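Home & Slow Living · Paint and Color
3 min read

Okay friends, a thread on picking a wall color, since so many of you wrote to me after I finished the back room and I keep typing the same long answer in my messages. Get a coffee, I ramble.

1/ First thing. I lived with a color I hated for most of a winter before I admitted it. It was called something like oatmeal and it made me feel like I was waiting for a dentist. If you feel a little tired every time you walk into a room, trust that feeling!

2/ Before buying anything I spent a whole evening just looking at teals and grays next to each other, on walls and under windows.
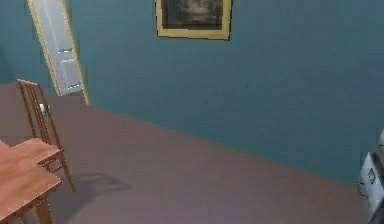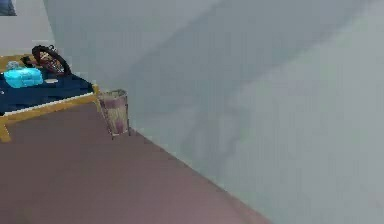
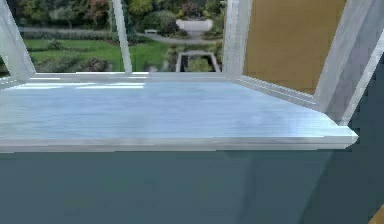

Teal wall with a white door, plain pale gray, and teal again under a pale sill.

3/ I went teal in the end, you will not be surprised to hear. But gray was close, and I still think about it when the afternoon gets gloomy (which in Junddale is most afternoons until March).

4/ Please, please buy the little sample pots. I know they feel like a waste. I bought three, painted big squares on cardboard, and carried them from wall to wall for a week like a person with a very dull hobby. The one I loved in the store looked like pond water by suppertime.

5/ Look at your squares with the lamps on, too. I do nearly all my sitting-down after dark, so daylight was only half the story for me. Warm bulbs pulled my teal toward green and I had to go one shade bluer.

6/ Several of you asked which brand. I used Starkora in eggshell for the walls and it went on beautifully, two coats, with a third behind the radiator where I got careless. The trim is Adamczyk satin. It takes forever to dry and smells a bit, but oh, the finish is lovely.

7/ Somebody asked about cost. I paid $309 all in, with rollers, tape, a decent angled brush and the sample pots. I could have saved on the brush and I'm so glad I didn't.

8/ Prep took longer than painting, as my mother always warned me it would. I filled 16 old nail holes in one wall alone. Whoever lived here before me must have owned every picture frame in the county! Fill, let it dry overnight, sand, wipe, and then go have your dinner.

9/ Take the tape off while the last coat is still a tiny bit soft. Pull it slowly, back on itself. I left mine until the next morning in the hallway and spent an hour with a craft knife, muttering.

10/ Oh, and the leftover paint. Write the room and the color on the lid with a marker before it goes in the closet. The Gullgate hardware store will mix you a match from a chip, but it's never quite the same blue.

11/ Next up is the upstairs landing, and I'm leaning toward a soft butter yellow. If you've painted a narrow, dark space yellow and lived with it for a while, come tell me how it went, I'd love to hear before I open a can.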